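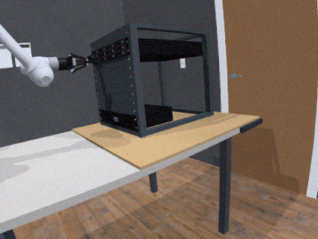 Lustia 19 Open-Frame Bench Rack

Posted in May by the Bodix product desk

The Lustia 19 is a four-post open-frame rack for use on a bench, a long table or a low plinth. It accepts standard 19-inch equipment. The frame ships flat, with all hardware except cage nuts, and is put together with one hex key and one 13 mm wrench.

It replaces the earlier Lustia two-post desk stand. The two-post stand was adequate for patch panels and shallow switches, but it sagged at the rear with deep power amplifiers and with any unit that carries its transformer at the back. Parts from the two-post stand do not fit the four-post frame, apart from the leveling feet.

Construction

Posts are folded steel, powder coated. Cross members bolt to the posts at the top and bottom with two bolts per corner. There are no welded joints, so a bent member can be replaced without buying a new frame. The coating is masked at the bolt faces to give bare metal contact between parts. Do not paint over these faces. If the rack is stored in a damp place before assembly, wipe them with a dry cloth and check for rust.

Mounting holes are square and follow the usual repeating pattern. Each unit position is marked on the inside of the post, counting from the bottom. Front and rear posts carry the same marks, which helps when setting support rails level.

Frame depth is 500 mm, measured from front mounting face to rear mounting face. Equipment deeper than this can be fitted if the rear cross member at that height is left off, but the overhang should be held by a shelf. Connectors and cable bends need their own clearance behind the rear posts. Allow for the plug body as well as the cable, particularly with right-angle mains connectors and stiff coaxial types.

Assembled height is 884 mm on the standard feet, with the feet wound fully in.

Loading

Heavy equipment goes at the bottom. A rack loaded only near the top will stand on a level table, but it moves when a stiff connector is pulled, and the table moves with it. Where the upper positions must be used for access, fit the bolt-down plates (part of the Peltik kit, sold separately) through the table surface and into a solid member underneath. Wood screws into a thin tabletop are not an acceptable fixing.

Units with front ears only are suitable for shallow, light equipment. Anything that bends its own ears when held by them needs rails or a shelf. This is a simple check and should be done before the unit is lifted into place.

Cooling

The open sides let air pass freely and most equipment needs no fans. Two cases need attention. Equipment that draws air at the front and exhausts at the side will heat whatever stands next to the rack, so keep soft furnishings and paper away from that side. Equipment with top vents should have one empty position above it. Do not fill that position with a blank panel at the front — the gap is there to let air in.

Grounding

A ground stud is fitted at the foot of the rear left post. Connect it to the building ground by the shortest practical route. Powder-coated parts of older equipment may not make contact with the frame through their mounting screws. Where this matters, use toothed washers under the screw heads and test with a meter between the chassis and the stud.

Assembly

Build the two end frames first, flat on a blanket. Leave the bolts finger tight. Stand both ends up, join them with the lower cross members, then the upper ones. Measure both diagonals across the base. When they match, tighten the bottom corners and then the top. Fit one piece of equipment or a blank panel at the top and one at the bottom before final tightening of the front posts. This sets the spacing. A frame tightened empty can pull in slightly at the middle, and the mounting screws will then bind.

Two people should handle the frame once it is upright. Do not drag it across the table by one post. 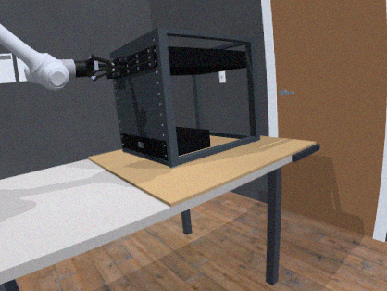

Can the rack be moved with equipment installed?

Remove everything above the third position first, then have two people lift by the lower cross members. The upper members are not lifting points. If the frame has been bolted down, take off the plates before lifting and recheck the diagonals once the rack is in its new position.

Hardware and spares

Included with the frame:

Four posts
Eight cross members
Corner bolts and washers, with two spare bolts
Four leveling feet
Ground stud, nut and toothed washer
Hex key

Not included: cage nuts, rack screws, shelves, rails, bolt-down plates, cable management.

Cage nuts from most makers fit. The Ekanayake clip-in type also fits and can be installed without a tool, but it has a thicker collar and should not be used behind equipment with tight ear slots. Do not mix the two types on one unit.

The Peltik kit contains four bolt-down plates, four through bolts and a backing strip for use under wooden tabletops. It also includes longer leveling feet for uneven surfaces. With the longer feet fitted, the assembled height is greater than the figure given above, so check the space under any wall shelf or cable tray.

Warranty and ordering

The frame is covered for 7 years against failure of posts, cross members and corner bolts. Coating wear at the mounting holes is normal and is not covered. Damage from drilling or cutting the posts is not covered either. Extra holes in the cross members are allowed, provided they are kept clear of the bolt faces and the bare edges are touched up.

Racks are packed in one carton. Cross members can be ordered singly. Posts are supplied in front or rear pairs only, as they are drilled together. Quote the batch code stamped inside the rear left post, just above the ground stud, when ordering posts for a frame already in use.

Counter pickup is available on Saturday mornings. Orders for pickup should be placed by noon the day before. The carton is long — bring a vehicle with folding seats.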